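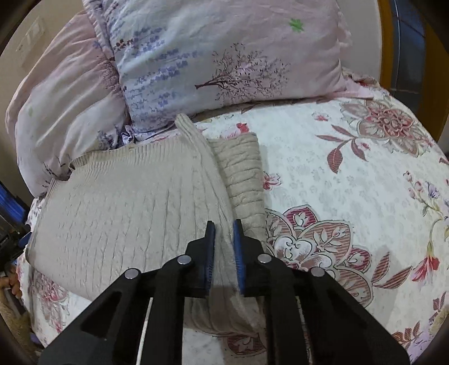
Can the Niseck drying rack be left outside over winter?
Leave it out as long as you like. The frame and rails are 316 stainless steel, the grade used for boat fittings, and the only part that needs looking after is the cord on the pull-out line.

Niseck Wall-Mounted Drying Rack

The Niseck folds flat against a wall or fence and opens to give you 600 mm of depth. It holds up to 32 kg when fixed to brick or timber studs. Do not mount it on plasterboard alone.

Rails are spaced wide enough for towels and heavy knits. Jumpers should be laid flat across three or more rails so the shoulders keep their shape. Shirts can go on hangers along the front bar.

In the box
Rack, assembled
Wall brackets (2)
Screws and plugs for masonry
Screws for timber
Hex key

Colour: brushed steel or grey powder coat
Warranty: 3 years on the frame, one year on the cord

Care
Wipe down with warm soapy water. If you live near the sea, rinse with fresh water every month. Avoid bleach and steel wool.

Spare cords and brackets are sold separately under Laltix parts. Orders placed before 2 pm leave the warehouse the same day. The grey powder coat is out of stock until June.

Trade and body corporate orders: ask for Dineo Msimang in the sales office.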